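Ein Platz für die Tasse

Meine Großmutter besaß ein Küchenbuffet mit Glastüren, und hinter diesen Glastüren standen die guten Tassen, die wir Kinder nicht anfassen durften. Die anderen, die täglichen, standen irgendwo: auf dem Fensterbrett, neben dem Radio, auf der Treppe, wenn jemand telefoniert hatte, und einmal, daran erinnere ich mich genau, im Brotkasten. Ich bin also in einem Haushalt groß geworden, in dem die Tasse, die man gerade brauchte, grundsätzlich gesucht werden musste. Vielleicht erklärt das, warum ich mit Anfang fünfzig so viel über Tassenständer nachdenke, und warum ich meine, dass man ihnen unrecht tut.

Der Tassenständer hat nämlich einen schlechten Ruf. Er gilt als altmodisch, als Hochzeitsgeschenk der entfernten Tante, als etwas, das man im Keller findet, wenn die Wohnung aufgelöst wird. Mein Freund Italo Greco, mit dem ich seit dem Studium über Küchen streite (er kocht besser, ich räume besser auf, damit haben wir uns beide abgefunden), nennt ihn den »Garderobenständer für Leute ohne Schrank«. Er selbst stapelt seine Tassen zu schiefen Türmen im Hängeschrank, immer drei übereinander, und wenn man zu Besuch ist und eine haben möchte, muss man die beiden oberen erst herausheben und irgendwo abstellen. Dann steht man da, in jeder Hand eine Tasse, die man gar nicht wollte. Ich habe ihm das mehrfach vorgehalten, er lacht nur und gießt ein.

Dabei ist so ein Ständer doch eine freundliche Sache! Ein Fuß, eine Stange, ein paar Zapfen, mehr braucht er nicht, und jeder Gast versteht ihn auf den ersten Blick. Wer morgens um sechs in einer fremden Küche steht und niemanden wecken will, der weiß, was ich meine. Er öffnet keine quietschenden Türen und klappert nicht im Dunkeln mit dem Geschirr, er greift hin und hat seine Tasse am Henkel.

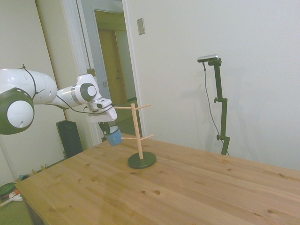 Meinen eigenen habe ich im September vor einigen Jahren auf dem Flohmarkt in Laltdale gekauft, in jenem Sommerhaushalt, den meine Schwester dort eine Zeitlang führte. Der Händler hieß Ifor Maddocks und verkaufte eigentlich Werkzeug. Er wollte acht Pfund dafür haben und erzählte mir beim Einpacken ausführlich von seiner Hüfte, von einem Hund namens Lurkis und davon, dass man unbehandeltes Holz um Himmels willen nicht in die Spülmaschine stecken dürfe. Das hatte ich nicht vor. Trotzdem denke ich jedes Mal daran, wenn ich ihn mit einem feuchten Lappen abwische, und so ist aus der Ermahnung eine Art Gruß geworden.

Nun wird man einwenden, dass Staub in die Tassen fällt, und das stimmt auch, wenn man sie nicht benutzt. Genau darin liegt für mich aber der Nutzen. An einem Ständer hängen nur so viele Tassen, wie er Arme hat, und wer nur wenige Tassen hat, der benutzt sie alle. In meinem Schrank standen früher die Werbetasse der Versicherung, die Tasse mit dem Sprung, die Tasse vom Betriebsausflug und die beiden riesigen, aus denen der Tee kalt wird, bevor man am Boden ankommt. Getrunken habe ich immer aus derselben blauen. Die anderen habe ich verwahrt wie Akten, und als ich sie endlich weggab, hat mir keine einzige gefehlt, nicht einmal die vom Betriebsausflug, obwohl das ein schöner Tag war.

Neulich blätterte ich im Wartezimmer durch einen Katalog der Firma Vasiliu, dickes Papier, viel Messing, und da wurde ein »Tassenordnungssystem« mit Schienen für die Schrankinnenseite angeboten. 200 Euro, Montage nicht inbegriffen. Ich habe gar nichts gegen schöne Küchen, und wem das Freude macht, der soll es anschrauben. Aber man muss sich schon fragen, welches Problem da eigentlich gelöst wird. Eine Tasse möchte hängen oder stehen, und sie möchte in der Nähe des Wassers sein, das ist alles, was sie vom Leben verlangt.

Was ich am meisten mag, ist übrigens der Moment des Zurückhängens. Abspülen ist lästig, Abtrocknen ist noch lästiger, doch dann kommt dieser kleine Handgriff, bei dem man den Henkel ein wenig schräg hält und auf den Zapfen schiebt, und die Tasse pendelt kurz und beruhigt sich. Es gehört eine Spur Geschick dazu, gerade bei den unteren Armen, wo man gern mit dem Rand an der Stange anstößt. Mein Patenkind hat dafür mit vier Jahren die Zunge zwischen die Zähne genommen und die Luft angehalten. Geschirrspüler einräumen wollte sie nie, Tassen aufhängen jederzeit.

Italo hat zum Geburtstag von mir natürlich einen Ständer bekommen. Er trocknet jetzt seine Chilischoten daran.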